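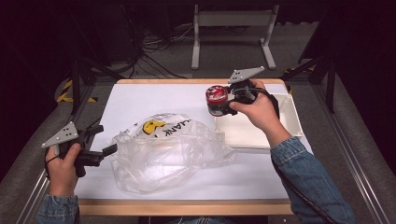
Bench two, red lid in the right gripper, bag still on the table.

The fault came on the 605th pick. Right jaws closed and stayed closed. She squeezed the trigger, let go, squeezed again. Nothing. Left one fine. Right one – dead, and still biting.

"Stop code?" from the doorway.

"None. It thinks it's open."

That was the bad part. At Tostdale the log said open too, all the way up to the moment the arm swung and took the shelf with it. Agarwal had sent a patch in August. 18 pages of notes, nobody at Clodwood read past the second.

She kept her wrist very still. If the grip number was wrong, what else was. The arms next door were copying every move she made, a half second behind, 3000 newtons behind the glass and a man in there sweeping.

"Get him out."

"He's got his headphones in –"

"Then go in and get him out!"

Running feet. Her elbow had started to shake. On the screen the line hadnt changed. Open. Open. Open.

She counted her breaths and waitied for the door.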